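Open Saturday at Givport - quick writeup before I forget it all

Back from Givport, feet sore, laundry still in the bag. Promised the group I'd post notes on the open workshop day so here they are. Typed fast. Sorry in advance.

Getting there. Train was fine, the walk from the station was not. Signs point you at the old gate, old gate is locked, you go all the way round by the canal. Follow the people with backpacks. Doors at 9, we got in closer to half past and the coffee line was already out into the yard. Bring your own cup - they knock a bit off if you do.

It's a shared building. Four floors, tenants on every one, and once a year they open nearly all the doors and you wander. Map is free at the desk. Map is also wrong in a couple of places (the second floor restrooms are on the other side). Jordan Garside was running the desk and drew the corrections on mine with a marker, which was nice of him, he must have done it for half the line.

Ground floor is the loud one. Erkau has the whole left side, chairs and stools mostly. They'd set up steam bending and were letting kids pull the strips out and clamp them. Long wait, worth it if you have kids. I don't, so I stood at the back and watched a guy fit rungs by eye, no ruler, tapping with the heel of a mallet. Could have stayed an hour. Offcuts in bins by the door for 3 bucks a bag. I bought two bags of ash and what might be cherry. No plan for either.

Across the hall the print people. Ink everywhere, good posters, cash only. Skipped the queue for the hand press. Regret that a little.

Second floor, textiles. Vītola has the corner with the big windows and it was easily the best room for light in the whole place. Wool blankets, linen, a floor loom you could sit down at. I sat down at it. I was bad at it. The woman teaching was very patient and undid my last 6 rows without making a face. Blankets start at 300 and I put it back on the shelf and then went and looked at it again after lunch. Didn't buy. Still thinking about the gray one.

Lunch in the yard. Dumplings good, soup thin, not enough benches. Eat early. By one there was nowhere to sit and we ended up on the loading dock steps with our plates on our knees, which was kind of the nicest part of the day weather wise. Dog situation: dogs allowed in the yard, not inside. Plenty of dogs.

Third floor is where I'd wanted to go from the start. Grendel, room 13, end of the corridor past the freight elevator. I've been following their bench stuff for a while as I'm redoing my own garage setup and have been stuck on the table for months. Thick top or thin, vise or no vise, wheels or no wheels. So I mostly went to look at how other people's tables are built and what ends up living on them. Not a normal hobby I know.

First thing, the tops. Butcher block seems to be everywhere up there. Light wood, glued strips, the strips all slightly different in color so every top looks a little different. I asked about finish and got two answers from two people standing next to each other. One said oil and redo it when it looks thirsty. Other one said hard wax and leave it alone. They then talked to each other for a while and I moved along. Leaning oil, just becuase I already own a can of it.

Second thing, what sits along the back. I have this problem at home where everything creeps into the middle and then there's no room to work. Tape, glasses, gloves, all of it goes up to the far edge here and stays put. Middle stays for the job, wires and so on. Simple. I took more pictures of tabletops than of anything else all day.

Butcher-block top with the tape, safety glasses and glove along the far side, then a blurry close one of the wood:
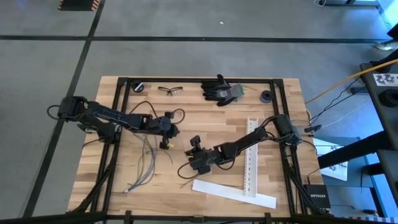
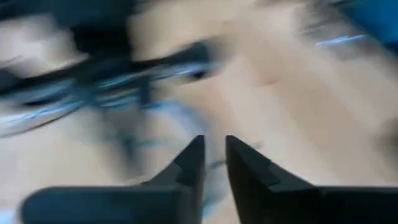
Also asked about black extrusion versus a plain wood base. I'd been set on 2x4s. Now not so sure. You can bolt anything to extrusion later and slide it along when you change your mind, and I change my mind a lot. Downside is price, and you end up buying a drawer full of those little slot nuts and losing half of them. A guy next to me in the crowd said he'd built his legs at an angle and it stopped the wobble. I wrote that on the back of the map. Will try it in scrap first.

Concrete floor questions too - my garage slopes to the drain, so one leg needs shimming whatever I build. General advice was leveling feet, get the fat ones, don't cheap out. Fine. Added to the list.

Glove talk. Long argument in the corridor on whether you want a tight glove or a loose one for handling wire and sheet. I'm a tight glove person. Lost that one on numbers.

Fourth floor I rushed. Ceramics, a guy who repairs radios, somebody doing very small paintings of bridges. The radio room was packed and hot and smelled great, that warm dust smell. He had one playing a ball game. Couldn't get near the table so can't tell you much. Go there first next time, work down instead of up. Everybody starts at the bottom so the top is quiet in the morning and a zoo by three.

Stuff to know if you go:

Entry is free, there's a donation box by the desk. Put something in.
Freight elevator works but slow. Stairs are steep.
Bag check closes before the building does. We nearly got caught by this.
Phone signal is bad on the upper floors so agree on a meeting spot.
Half the rooms take cards, half don't. ATM is back by the station, not close.
Wear real shoes. They do turn people away from the ground floor in sandals, saw it happen.

What I came home with: two bags of offcuts, one poster (slightly crushed, my fault), a jar of honey from a table in the yard, a marked up map, a lot of opinions on table legs. Didn't get the blanket. Did look up the blanket on the train.

Would I go again, yes. Probably with less time in the chair shop and more on the top floor. They do a smaller evening one in January, only a few of the rooms open but less of a crowd and supposedly you can really talk to people. If anyone wants to share a ride for that one let me know in the comments, I've got space for two and the offcuts.

Edit - several people asking about the thickness of the tops. I didn't measure, sorry. Should have. If somebody goes in January please bring a tape measure and report back, and ask about the feet while your at it.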